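Gripper drops the CPU on the way out of the recess, only after a while

Posted by enar_bench2

Hoping somebody has seen this. We run a Roltus arm on a small board assembly task: pick the CPU out of the fixture, move it over, place it. Works fine cold. After 52 cycles or so of warm-up the fingers start letting go right as the chip clears the guide tabs. Lands on the plate, sometimes on its edge. Two chips scrapped already.

Grip force setting hasnt changed. No fault code, controller thinks the grip is good the whole time. Restarting fixes it for a bit – then same thing again. Firmware is from May, haven't touched it.

Already tried: cleaned the pads, slowed the lift, re-taught the pick point. Slower lift helped a little. Maybe. 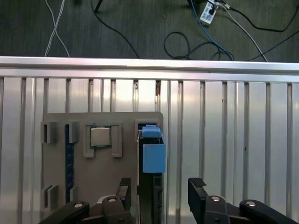

Can a gripper lose force when it heats up without throwing an error?
Most small electric ones can. The motor gets warm, the driver pulls the current back to protect it, and the finger position barely moves, so the controller sees nothing wrong. Log the current instead of position and run it until it drops one. If the current sags before the drop you have your answer.

Wanting Xie

What she said about current. Also check the pivot bolts on the finger linkage. Ours worked loose at 3000 cycles and one finger lagged the other, so the chip came up tilted and hung on a tab. Looked exactly like weak grip. Power off, arm locked out, then wiggle each finger by hand. Any play at all, tighten and use thread locker. Redo the pick point after, it will have shifted.

And please don't reach in to grab a dropped chip while its paused. Paused is not stopped. A guy on our line got a pinched knuckle that way, 9 days of complaining – use the e-stop every time.

Li

had this on a Dandasine arm, new pads fixed it. old ones were shiny. cleaning did nothing

roltus_user52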